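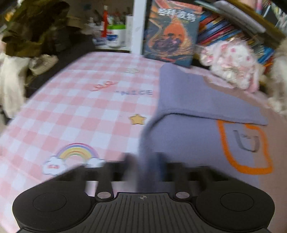
Devitz hand gripper and folding package: our review after a season at the laundry

Reviewed by Omolara Jibrin, April 6, 2025

The Rendville laundry where I run the folding floor bought into the Devitz package in October. You get a hand-held gripper, a charging dock, and a promise: your folders do their usual work with the gripper for a while, the recordings go off to Devitz, and a folding arm trained on your own kind of goods comes back. We paid for 2 grippers. The arm is still on order.

I'll start with the tool, because it's better than I wanted it to be. The jaws close smoothly and they'll pick up a single layer of cotton if you come in low at a corner. Thick hems are easy. Soft things with a folded-over flap, like the lavender piece on the pink gingham, are slower, and you often end up with the flap and the body pinched together. Fleece was worse. My best folder, Jacobus Mokgethi, has done this for years with two bare hands and a hip against the table, and with the gripper he was visibly annoyed by mid-morning.

Now the part the brochure skips. Devitz asks for 500 recorded folds per type of item. Folding with a gripper takes longer than folding by hand, and the regular orders don't wait. For the first few weeks our daily target stayed where it was, so people were squeezing the recordings in at the end of a shift, tired, with sore wrists. I had to go upstairs and argue to get the target lowered. It should have been in the contract.

Then there's the question everybody on the floor asked me: what happens to us when the arm comes? The sales rep said it would "free up the team for higher-value tasks." I asked him which ones - he mentioned quality checks. We have one person on quality checks and she doesn't need six helpers.

I also looked at the Allier system, which skips the recording and sells you a machine for flat sheets only. Duller, but you know what you're getting on day one.

Good: solid jaws, quick charging, decent phone support.
Bad: heavy on the wrist, awkward with fleece, no pay terms for the recording work.

Would I buy it again? Only with the extra hours paid and something in writing about jobs. Ask for both before you sign.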